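Prurell Handheld Grippers: Equipment and Budget Notes

Status: second draft, Sep 23, 2018
Maintained by Antonina Stasiv and Urs Stöckli

What's in this folder

The parts list, the spending sheet and the order plan for our handheld gripper kits. We built the first kits over the summer and we're thrilled with how they handle, so the plan now is to buy for the next batch before everyone's attention drifts to the arm purchase (exciting as that is!).

Files

parts.csv – one line per part, with supplier and lead time
budget.csv – what we have spent and what is promised
spares.txt – Lajos Fülöp's list of what wears out, worth reading first

Budget

The full pot is 3,000 euros. One complete kit costs 872, camera and mount included. Buying two leaves enough for pads, pins, memory cards and shipping, with a little over for things we forgot. A set of spare finger pads and linkage pins is 232 from Celen, and we want one set per kit. Please don't trim that line. Pads are the cheapest way to keep a kit working, and waiting on them is miserable.

Where to buy

Celen for pads and pins. Tolalura for the camera mounts, which take 9 working days and come beautifully packed. Kahsay quoted lower on the mounts but wanted a bigger minimum order, so we're holding that quote for later.

Objects and tables

These cost next to nothing, which is great news. Use what a home already has: cartons, tissue packs, towels, cups. Soft and crinkly things are the best test of a grip, and a patterned tablecloth is welcome. Put grocery receipts under "consumables" in budget.csv.

Still open

Taras Antoniuk would like a second charger for each kit. Khrystyna Sydorenko is pricing hard cases, and the foam inserts may cost more than the case itself. Orders should go out in November. If you want to change a quantity, edit parts.csv and leave your initials in the last column.
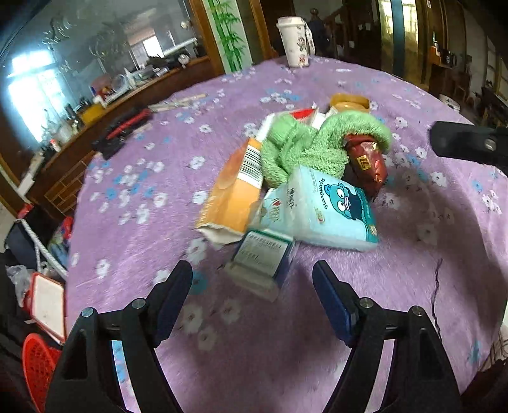

Cases can wait for a later order if the quotes come in high – the pads and pins can't.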